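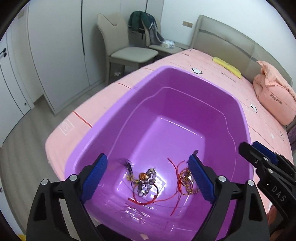 Mwanahawa Nyaga wrote back on the first draft of this card that a seller who types "amber" into a listing has told you what she hopes the beads are, and that any file which stores the word under "material" is repeating the hope with a straight face. I renamed the column the same evening. It is now material_claimed, and most of what follows is in the same spirit.

Search this project Search Clear

Secondhand Jewelry Listings, Canddale and Uvstead

README and data card
Last revised February 2020

What this is

A table of 953 secondhand costume jewelry listings, copied by hand from the sale boards in two towns, Canddale and Uvstead. We started with 1,017. The rest went out as reposts of the same item under a new title, or as ads for a cleaning service that somebody had filed under bracelets.

It is a small file. If you came looking for "the secondhand jewelry market," you want something else, and I doubt it exists in a form you should trust.

Files

listings.csv: the table, 15 columns, one row per listing
notes.txt: our arguments about particular rows, in the order we had them
requena_key.txt: how the Requena condition grades map onto ours

Columns worth a warning

material_claimed
The seller's word, lowercased and otherwise left alone. "Amber" covers amber, resin, glass and, in one memorable thread, a cough drop color. "Gold" usually means the color. Nothing was tested. Do not build a material classifier on this column and then tell people it identifies materials.

price_asked
What the seller wanted on the day we copied the row. We have no sale prices. I've been asked more than once whether asking prices are "close enough," and my answer is to go and ask anyone who has tried to sell a box of bangles.

condition
Graded by us from the listing text only, using the Requena scale with the top two grades merged. Neither of us could apply the difference between "fine" and "very fine" the same way on consecutive days, so we quit pretending.

lot
Yes if the listing covers several pieces at one price. Dividing the price by the number of pieces gives you a number that means nothing. Sellers put one good bracelet in with the tangles to move the tangles.

era_claimed
Please leave this one alone. "Vintage" appears on pieces whose own listings mention buying them new last summer. It stays in the file because taking it out would hide how often the word gets used.

How it was collected

By reading and typing, all through January. Mwanahawa took Uvstead and I took Canddale, then we swapped a batch and compared. We agreed well on price and town, less well on condition, and badly on whether a thing was a necklace or a long bracelet. Those fights are in notes.txt under "length."

We tried Trilora for the typing at first. It read prices fine and filled empty fields with confident guesses, which made it worse than useless for us. Every row it touched was done over from the original listing. If you find a leftover, open an issue with the row id.

What we would not use it for

Valuing a relative's jewelry. Setting insurance. Claiming that Uvstead sellers charge more than Canddale sellers. They do in this table, but the Uvstead board charges a posting fee and the Canddale board doesn't, so the cheap stuff may simply never get posted over there. We can't separate the two, and I don't think a cleverer model can either.

It has been fine for teaching people to clean messy text fields, and for the duller question of which words sellers use when they don't know what they have. "Unusual" is well ahead.

Known problems

Clip earrings and pierced earrings share a type code in the early Canddale rows.
"Bead" and "beaded" were merged, then partly unmerged. See notes.txt.
Seller names were removed. A few titles still had initials in them, and we cut those by hand, so expect some odd spacing.
The currency column is pointless. It has one value.

Changes

v2: material renamed to material_claimed. Reposts removed. Condition grades merged.
v1: withdrawn, please delete your copy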